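Search this site
Type and hit enter
Home Film Festivals Interviews Contact
2 min read

Clokham picks up a first feature about growing up between two languages

I've been waiting on this one since February, so forgive the excitement! Evanthia Christodoulou's first feature documentary, Dahlgren, finally has a home. Clokham is bringing it to theaters, starting with 21 screens, and I got to see it early with a small crowd in Buddale (there was free popcorn, so I was in a good mood before the lights went down).

The film follows four families on Dahlgren, a long street where the parents mostly speak Greek or Irish at home and the kids mostly answer in English. Christodoulou grew up there herself and spent seven years going back with her camera, so you watch one girl go from missing teeth to a learner's permit. I teared up at the grandmother's phone calls, and I wasn't the only one sniffling in my row.

Her producer, Aidan Mac Mathúna, told me afterward that the very first shoot cost $3,499, and most of that went to sound. "You can forgive a shaky picture," he said, "but if you lose what Grandma is saying, you've lost the movie." The editing was done at Trivalar, a little post house that also cleaned up the old home tapes you see in the opening.
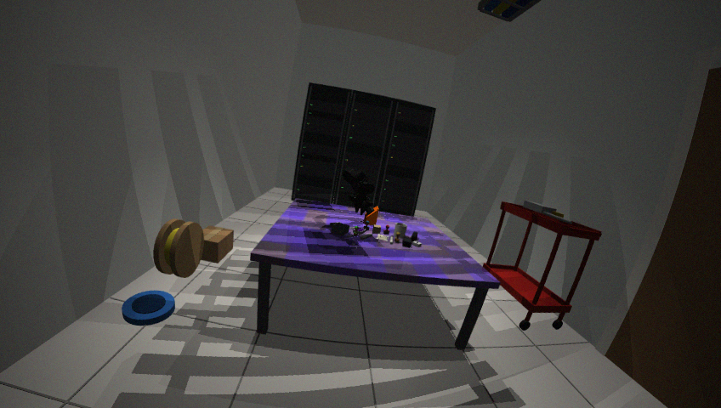

Will the Greek and Irish parts have subtitles? Every print has English subtitles, and Clokham is adding a captioned version for the evening shows.

Christodoulou is already talking about a follow-up with the younger brothers and sisters, who got pretty jealous about being left out. I'd buy a ticket for that too. Show times go up on the theaters' own pages as they're set.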